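Two nights in Tremham

We finally made it to Tremham! 164 miles from home, and I'd been wanting to go since September. The ferry out of Hollis was late (of course), but the harbor was so pretty with the lights coming on that I didn't mind one bit.
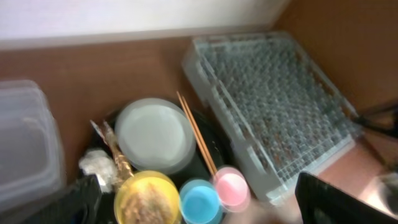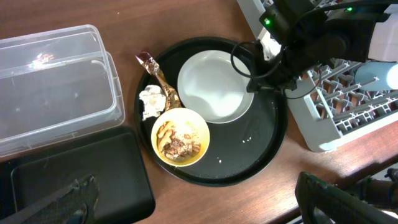 Round black tray, snack time

Next morning we climbed the 430 steps to the old lighthouse, and wow, my legs! You can see clear across to Fasau from up there. Parking is 20 a day, so take the bus if you can.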